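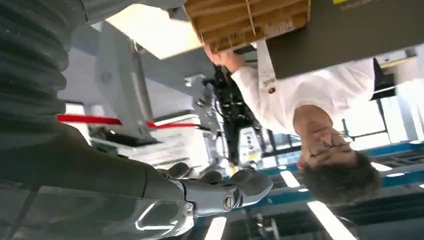

Annatjie Potgieter replied to my last post that divided boxes are a waste of board, and that a plain carton with paper fill packs faster. Faster to close, yes. Slower at the other end.

---

A cardboard grid keeps one item per cell. Nothing rubs, and a missing piece shows up as a hole when you open the flaps. With paper fill you dig.

---

Cell size: item width plus 3 mm per side. Tighter and the dividers lift out with the item. Looser and glass starts to knock.

---

We buy the inserts flat from Brakero, 50 to a bundle. They slot together by hand. Check that every slot is seated to the bottom – a proud divider holds the flaps up and the tape lets go.

---

Brown board, single wall, is fine up to 40 small jars on our shelves. Stack two high. Zumside sells a double-wall version, which I only use for the bottom row.

---

Annatjie again: what about reuse? Grids go three or four trips before the slots tear. The outer box usually goes first, at the hand edge. Fold the grid flat, keep it with its box size written on the end strip.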